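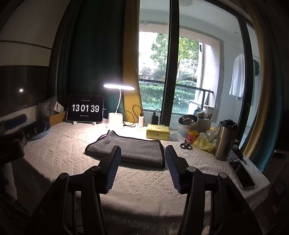 If you've ever tried to fold a thick towel with a pair of kitchen tongs, you'll have a fair idea of why we spent so long on the jaws of the Fastthorpe Pair. It's our hand-held gripper kit, sold as a set of 2 so you can work with both hands, and it's made for people who want to record everyday household jobs at home and turn them into training material for robot arms.

**What we like it for**

Laundry, mostly! Soft things are hard going for robots, and a plush towel with a bound edge is a lovely test, as the pile squashes down and the corners flop wherever they please. The ribbed pads grip a bunched fold without you having to squeeze for dear life, and you can pinch one edge while the other hand looks after a corner.

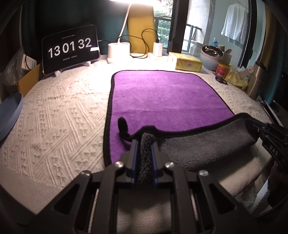
Přemysl Gajdoš, who drew up the linkage, is very firm that you should practise on a tea towel before you start recording (he's right, and I say that as someone who didn't). Give yourself an afternoon, put the kettle on and don't fret over the first few goes.

**In the kit**

- 2 hand-held grippers
- 5 spare sets of finger pads
- Sindico recording software, with a printed guide by Ludmila Krajčí

**Price:** $581 for the kit, or $800 with the Bretonura carry case and a year of pad replacements. The grey case is back in August, and the navy one is here now.

Questions about sizing for smaller hands are very welcome, so please do write before you order.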